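Workshop Notebook, Kila Cell
Entry: 19th March
Subject: Gripper inspection, cable routing and re-teaching of the tray positions

Status at start of work: cell powered down and locked out. Reason for entry: the left arm had been placing cubes against the cell walls of the blue tray, and the right arm had stopped twice during the previous run with a wrist torque warning. Both faults were logged by the operator on shift. The cell had completed 400 transfers since the last service, against the service interval of 600 laid down in the cell manual. The service was therefore brought forward.

1. Left arm

The gripper was removed and the fingers were cleaned with a dry brush. The ridges were packed with fine gray dust, most of it from the metal cubes. No ridge was torn. The left finger showed slight rounding at its tip and has been left in place for the present. A replacement pair is in the Tinico drawer, second from the top, and should be fitted at the next full service.

The white bracket on the wrist was found to have worked loose. One screw could be turned by hand. Both screws were taken out, cleaned, given a drop of medium thread lock and refitted. The bracket was checked against the gripper body for square before final tightening. Colleagues are reminded that the bracket must not be used as a handle when the arm is moved by hand. Doing so pulls it forward, and the error is not visible until the tray is taught again.

Joint play was checked at the elbow and wrist with the brakes engaged. None was felt at the elbow. The wrist has a very small amount of movement, unchanged from the note made at the last service.

2. Right arm

The torque warning was traced to the cable. The tie nearest the wrist had been pulled tight, leaving too little slack for the last part of the wrist rotation. The tie was cut and the cable was run again with a full loop at the gripper. The wrist was then turned slowly through its whole range, first by hand and then under power at reduced speed. The loop did not catch on the gripper body at any point.

The cable jacket was examined along its length. There is one shallow scuff near the wrist, which does not reach the conductors. It has been recorded on the cell sheet and should be looked at again in May.

The metal fingers were wiped and checked for burrs. None found.

3. Trays and table

Both trays were taken off the table. The table surface was wiped with a damp cloth and dried. Old scuffs and paint marks remain and are of no consequence, but grit under the blue tray does matter: one metal chip under a corner is enough to tilt the grid and bring the fingers down on a wall. A chip was in fact found under the rear left corner. In the writer's view it explains most of the placing fault, with the loose bracket responsible for the remainder.

The trays were put back with the blue tray on the left and its side hard against the steel tray. There must be no gap between them. The taught positions for both trays are taken from the same origin, and any gap is carried straight into the second tray.
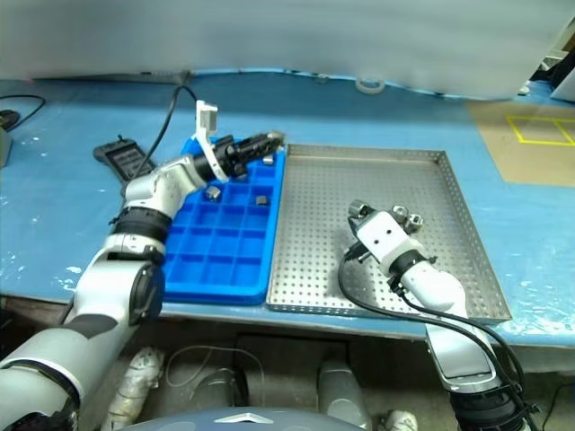
Re-teaching was carried out on the corner cells first and then on the middle of the grid. The left arm was brought over each cell at reduced speed, lowered until the fingers cleared the rim, and the position saved. The old position file was kept under its existing name with the suffix 216. It should not be deleted until the new file has been through a full run.

Approach height was raised slightly for the upper rows. The former setting left very little clearance over the rim when a cube was held low in the fingers. The cost in cycle time is small and is considered acceptable.

4. Test run

The cell was run at 65 percent speed with metal cubes only. All transfers were completed. No cube touched a cell wall on the way down, and no torque warning was given by the right arm. One cube came to rest at an angle in its cell, which is within what the program allows.

A run at full speed has not been made. It requires a second person at the stop button, and none was available in the afternoon.

5. Parts and supplies

Used: two cable ties, thread lock, one cleaning cloth.
To order through Oltico: cable ties in the wider size, finger brushes.
In stock: one pair ridged fingers, one spare wrist cable.

6. Outstanding

Full speed run, to be made before the cell is returned to the Xenos schedule.
Left finger pair, to be changed at the next full service.
Cable scuff on the right arm, to be checked again as noted in section 2.
The cell manual still shows the former cable route at the right wrist. The drawing should be replaced, and until that is done the route described in this entry is to be followed.

Lockout removed, cell left in standby, key returned to the cabinet.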